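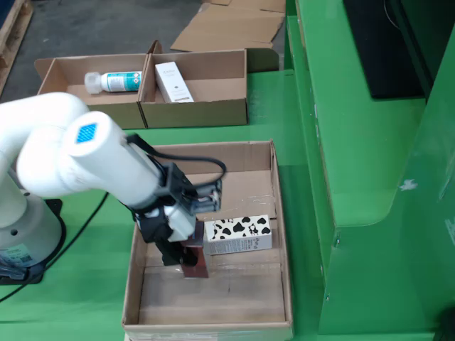

White robot arm with black gripper, green work surface

Subject: Re: [belcombe-talk] Pukorent singer standing for the council??
Sent: Friday, 22:40

On Friday, a list member wrote:

> Has everyone seen this? The singer from Pukorent put up a post at
> lunchtime saying he is going to stand for Belcombe ward on Grarstead
> council. No party, just himself. It had 247 comments when I looked
> and nearly all of them were in favour. My daughter is beside herself.
>
> I know some on here will moan but I think it's brilliant. When did
> anybody under forty last talk about the council? He grew up here, he
> has played the Corn Hall more times than I can count and he doesn't
> need the allowance. He says he'll save the bus and get the Corn Hall
> open again at weekends. He also says he's "in it to the finish",
> which sounds serious to me.
>
> Does anyone know if he needs help with leaflets? I would happily do
> our end of Mill Lane and down as far as the garage.

I'll be one of the moaners, then.

I've read the post. I read it twice, in fact, once on my phone and once on the computer in case I had missed the second half. It says he is standing. It doesn't say he has handed in any papers, and I can't find anything on the council's website to show that he has. Until the list of people nominated goes up, all we've got is a man saying something on the internet at lunchtime. I could announce that I'm standing too. I might get fewer hearts.

I looked at some of the 247 comments as well. I gave up after a page or so, but the ones I read were from Leeds, Cork, somewhere in Ohio and a person who wanted to know if the Bristol date was still on. Very nice for him. None of them can vote in Belcombe ward. If the idea is that this shows a groundswell, I'd like to see how many live between the bypass and the river.

Then there's the matter of whether he can stand. You don't have to live in the ward, but you do have to have some tie to the council area, and as I understand it that means being on the register here, or having lived here, or rented or owned something here, or had your main place of work here, for the whole of the past year. "Grew up here" isn't one of them. He moved away when the second album came out. His mum's still in the terrace behind the chemist's, and good luck to her, but that doesn't count either. He may well have a flat or a lock-up I know nothing about. If so, fine, I withdraw this paragraph. Someone on here who has been an agent will know the wording better than I do, so please put me right if I've got it muddled.

My main trouble is the timing. Has anyone else noticed that the Pukorent record comes out in April? Shehu, who put out their records, had the same post up on their own page within the hour, with a link underneath to order the album. I don't know of many councillors whose record label announces them. The last time there was one due, he was giving up music to run a pub. The time before that the band had split up, and they were back on stage by the summer. I'm not saying he doesn't mean it this time. I am saying I've been told to get excited before.
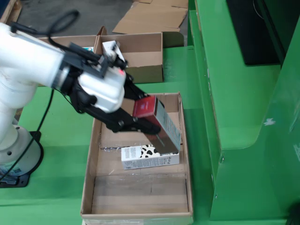

Gripper at the end of the arm, holding a carton

As for the promises. The bus is paid for by the county. Grarstead can write a stiff letter about it and has done, more than once, and you can judge the effect by standing at the stop after six. The Corn Hall does belong to Grarstead, so he's on better ground there, but the reason it's shut at weekends is the roof and the boiler, and the post doesn't mention either. If he has a plan to pay for them I'd honestly like to hear it, and if he wants to play a benefit night for the roof he can do that tomorrow without anybody voting for him. I'd buy a ticket. I liked the first record.

I do take the point about younger people. You're right that it's years since anyone talked about the council in the queue at the Co-op, and I don't enjoy being the one to pour cold water on it. But there are 8 candidates I can remember over the last few elections who came round, knocked on doors, lost and were never thanked for it, and I think at least one of them would have been good at the job. Most of the job is planning. It's people's extensions, and bins, and sitting in a room in Grarstead on a wet evening while somebody reads out a report on car park charges. He'd be missing half of it if the band is on tour, and you can be thrown off for not turning up to anything for six months. There is a tour. It's on the Shehu page, just under the link for the album.

Also, can we please wait before doing leaflets for him? Our postbag on this list is already full of it and there are other people standing who have asked for help and had no reply. Besides, anything that goes through a door has to say who printed it and who it's on behalf of, and the money has to be counted. I don't fancy seeing somebody from here get into bother over a keen afternoon with the photocopier. One person has already suggested running off 2000 of them. With what on? There's no address for him, no agent, and the "manifesto" is a photo of a napkin.

What I would like to know, if anyone has a way of asking him:

Has he handed in his papers, and who are the proposer and seconder?
What is his tie to the area, in plain words?
Will he still be standing if the tour gets more dates?
Would he come to the meeting at the Methodist hall with the others, and take questions from the floor like they do?

The last one matters most to me. If he turns up and sits on one of those orange chairs for 2 hours and gets asked about the drains on Station Road, I will eat my words, and I'll do the Mill Lane leaflets with you.

By the way, to whoever changed the subject line to "OUR NEXT COUNCILLOR!!!" on the other thread, could you change it back? It's sending half the replies to the wrong place, and the one about the lost cat has got mixed up in it. She's a grey tabby, last seen near the allotments, and still missing as far as I know.

--
belcombe-talk mailing list
To leave the list, send a blank message with "unsubscribe" as the subject
Please trim quoted text when you reply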